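Fidora wants 200 hours of people handling things. Its head of collection isn't sure that's the right number, or the right things

By the time I got to the Bedville office on 29 October 2024, Yung-ching Shih had already thrown out part of the morning's work. She did it without fuss, dragging a folder to the trash while she looked for her coffee.

"The grip was fine," she said. "The labels were garbage. Somebody wrote 'pick up object' on every one of them. What am I supposed to teach with that?"

Shih runs collection for Fidora, a small company that wants household machines to learn by copying people. The method is popular at the moment and easy to sell. You give a person a hand-held gripper with a camera on it, the person does a chore, and the recording goes into a pile. When the pile is big enough, a model is supposed to know how to do the chore. I have heard this pitch from four companies since September, and each of them was vague about "big enough."

Shih was less vague, though I wouldn't call her answer comforting. The first project, called Cervantes, asked for 100 recordings of each task. It was mostly cups and towels. The model did well in the room where the recordings were made and badly in the kitchen down the hall.

"Same cups," she said. "Different counter. We all stood there watching it miss."

I asked whether that didn't sink the whole idea. She took a while to answer.

"It sinks the idea that you can do it in one room with one person. I never believed that anyway. I was told to believe it."

The new project, Skarkby, is supposed to fix this with awkward objects and more people handling them. Flowers are on the list. A bouquet bends, it sheds, its weight is all at one end, and the wrapper slides against the stems. Shih likes them for exactly those reasons. I pointed out that I have never once wished for a machine to hold my flowers.

"Me neither," she said. "But if it can do a bouquet, maybe it can do celery. People do want groceries put away."

That "maybe" is carrying a lot, and she knows it. When I asked for evidence that flowers help with celery, she said there was a small test, that the machine got 71 percent of its grasps, and that she wouldn't put the figure on a slide.
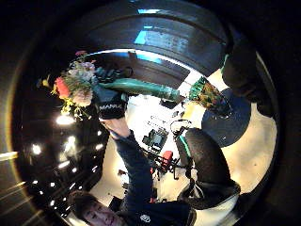
What gets thrown away

The part of the job that takes longest is deciding what not to keep. Recordings go when the camera loses sight of the object, when the person hesitates too long, or when the description could fit anything. Shih's reviewers look at each one twice. She would like a third look and has been told there's no money for it.

She also worries about tidiness. People who know they are being recorded get careful, and careful handling is a poor guide to how anybody unpacks a bag after work.

"I tell them to be sloppy," she said. "Then they act sloppy, and that's worse."

Fidora now asks for sessions of 20 minutes, on the theory that people forget the camera once they're a bit bored. I asked if she had checked the theory. She hadn't — there wasn't a clean way to do it, she said, and the schedule was already set.

I left with more respect for Shih than for the schedule. The company's website still says its machines "learn the way you do." I read her the line at the door.

"I didn't write that," she said, and went back to the labels.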